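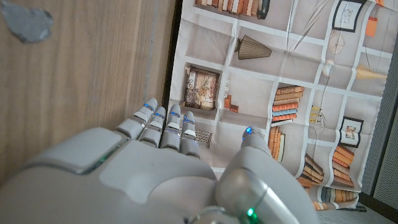
Robotic hand, blue lights at the fingertip joints and thumb

Skulstead Forum > Local Government > Carbon levy rebate memo: where does the 13 percent come from?

grinimer_reader
The council released its briefing memo on the heating fuel levy in November. Page 4 cites a consultant's report by Peiyu Liang for the claim that rural households "recover 13 percent more than they pay." I read the report. The 13 percent figure is for households that also claimed the insulation credit. The memo drops that condition.

P_Rovside
Which table? The report has a main table and an appendix table, and they use different baselines.

grinimer_reader
Table 5, second row. The footnote states the condition. The main table gives no rural breakdown at all.

ShengliC
I don't think this is a misquote. The memo says "eligible rural households," and eligibility is defined on page 2. If you read the two pages together, the insulation credit is implied.

P_Rovside
Page 2 defines eligibility for the rebate. The credit is a separate program with a separate form. You can have one without the other. 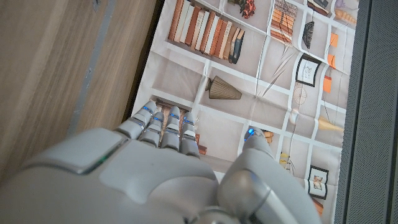 Robotic hand above a printed sheet of bookshelves

ShengliC
Fair point on the form. I still say it's loose drafting. The memo was written for council members who had the full report attached.

lanying_han
The attachment went out after the vote. Check the agenda packet: the memo is item 4 and the report is listed as "to follow."

ShengliC
I hadn't seen that. Do you have the packet?

lanying_han
Clerk's office, paper copy. The online version has been replaced and now shows both documents under the same item.

dingmeter
Does the number change the outcome? Without the credit, the rebate could still be positive.

grinimer_reader
Could be. The report doesn't publish that figure. I've filed a records request for the worksheet and asked Guilan Qian's office whether the memo will be corrected. No reply to either.

P_Rovside
Ask for the draft versions of the memo too. The worksheet won't show who removed the footnote.

grinimer_reader
Added to the request. Will post what comes back.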